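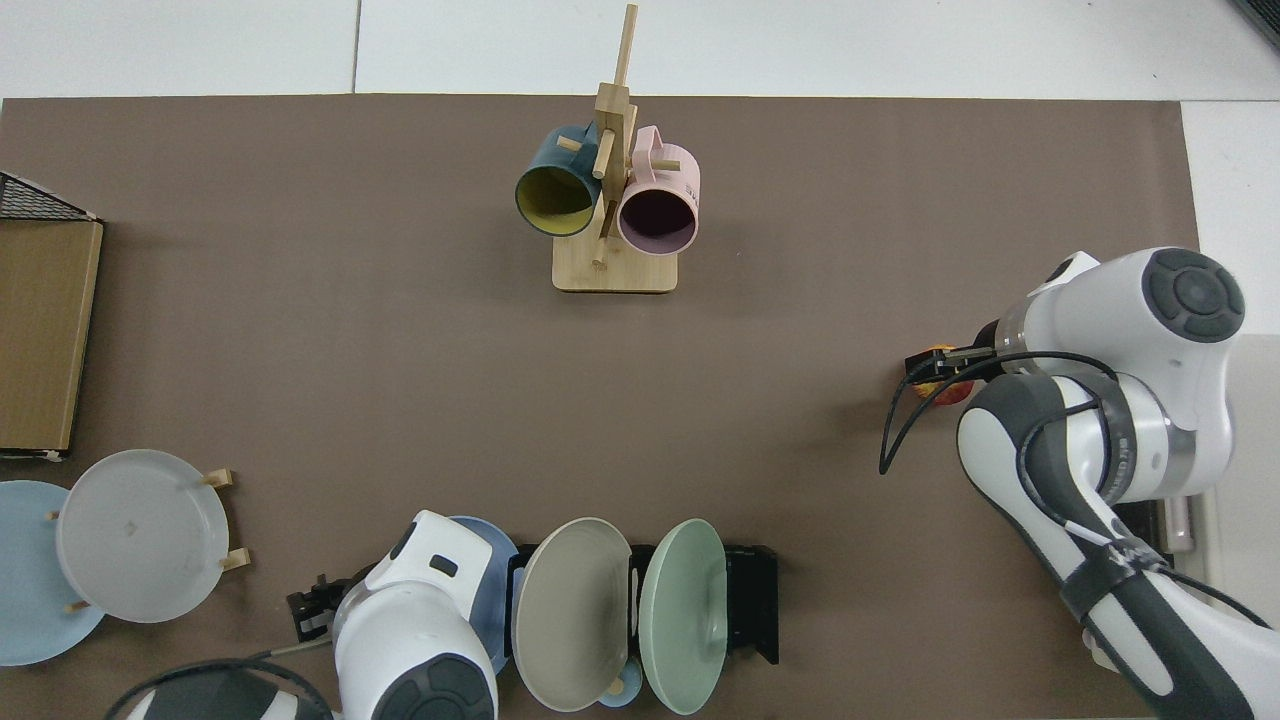 竹のマグツリーに掛かった二つのマグカップと、スタンドに立てた皿=プルルキヴィルの「食器の日」の作業台で

プルルキヴィルの共同キッチン「カンポス」で金曜日、棚に眠っていた食器を持ち寄り、しまい方を見直してから次の使い手に渡す恒例の「食器の日」が開かれ、近隣から63人が訪れた。朝のうちは冷たい雨が残っていたものの、昼前には玄関の傘立てがいっぱいになり、紅茶とスコーンの匂いのする台所は、夕方まで話し声の絶えない一日となった。

食器の日は、街の小さな生活道具店「プラメン」を営むオーラ・コステロさんが、引っ越しを控えた常連客から「捨てるには惜しい皿がたくさんある」と相談を受けたのをきっかけに始めた催しで、いまでは冬の終わりの楽しみとして、隣町のストスティッツからバスを乗り継いで来る人もいる。参加費は一人700円。お茶代を除いた分は、カンポスの古くなった流し台の修理に充てられるという。

今回のテーマは「出したままでもきれいな食器」。扉のない棚や狭い調理台でも、毎日使うものを手の届くところに気持ちよく置いておくにはどうしたらいいか、というのが参加者に共通する悩みだったそうだ。作業台には茶色のマットが敷かれ、竹のマグツリーや小さな木の皿立て、黒い水切りラックが並んだ。マグツリーには、内側が黄色い濃い青緑のカップと、淡いピンクのカップ。ラックには温かみのあるグレーの皿やセージグリーンの皿が立てられ、落ち着いた色の取り合わせに「うちの台所もこうしたい」とため息をもらす人もいた。

午後の講習で先生役を務めたのは、長年食堂の厨房で働いてきたバーナデット・デイリーさん。「お皿は重ねると、どうしても下のほうから忘れていくんですよ。立ててあげると、今日はこれにしようかなって、ちゃんと目が合うでしょう」と笑いながら、皿立ての選び方や、カップの口を下に向けて掛けるときの間隔の取り方を、質問が出るたびに手を止めて、それはていねいに教えていた。家では朝のコーヒー用のカップだけをツリーに掛け、お客さま用は別の棚に分けているという。

講習のあとは譲り合いの時間となり、この日は913点の食器が新しい持ち主のもとへ渡った。なかでも早くに引き取り手が決まったのは、二枚組のケーキ皿や、ふたをなくした小さな急須。急須をもらい受けた女性は「花を一輪挿してもいいし、だしを入れて食卓に出してもいいし、帰りのバスでゆっくり考えます」と、新聞紙にくるんだ包みを大事そうに抱えていた。祖母の家で使っていたのと同じ柄の小鉢を見つけ、しばらくその場で思い出話に花を咲かせる人の姿もあった。

コステロさんは「物のやりとりというより、台所の話をしに来てくださる方が多いんです。お茶のお代わりばかりいれていて、私は自分の店の食器をほとんど紹介できませんでした」とうれしそうに振り返る。デイリーさんの講習は早々に席が埋まってしまったため、次回は午前と午後の2回に分けて開く予定だ。

次の食器の日は春のうちに、同じカンポスで行われる。欠けやひびのない食器なら一点からでも持ち込むことができ、箱や新聞紙はあらかじめ用意されている。申し込みはプラメンの店頭で受け付けており、持ち帰り用の丈夫な袋を一枚持ってきてほしいとのこと。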